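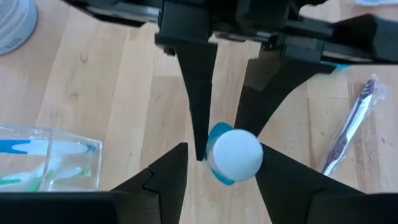 Call for Participants: Remote Operators for a Two-Arm Handover Study

The Moreira group at Setetti is recruiting adults to operate a pair of robot arms in a study of small-object handover. Sessions run through September at the Cundness building. No previous experience with robots is required.

Background

Our earlier work compared two ways of timing the release when one gripper passes an object to another. The data set held 1,951 handover attempts on small household and bathroom items. Releasing on a change in measured grip force gave fewer drops than releasing after a fixed delay, but the gain was smallest for light, rounded objects, where both pairs of fingers have to close within a very small gap. The present study tests whether demonstrations from untrained operators reduce that difference.

What you will do

You will control both arms from a desk, using wrist camera views only. Each participant completes 83 short trials on a wooden tabletop, with other items such as boxed or wrapped toothbrushes left near the work area. Trials are logged in Fukar, our recording software. A visit lasts 2 hours, including practice and one break - a second visit is optional.

Who can take part

You must be 19 or older, have normal or corrected vision, and be able to use both hands for fine movements. Left-handed participants are welcome. People who took part in the earlier comparison are not eligible.

Payment and data

Participants are paid for each visit, including visits ended early. Arm motion, grip force and camera video are stored under a participant code - no audio is recorded.

To apply

Write to Ga-eun Joo, study coordinator, with your age, dominant hand and preferred time of day. Questions on the method go to Silvan Brunner.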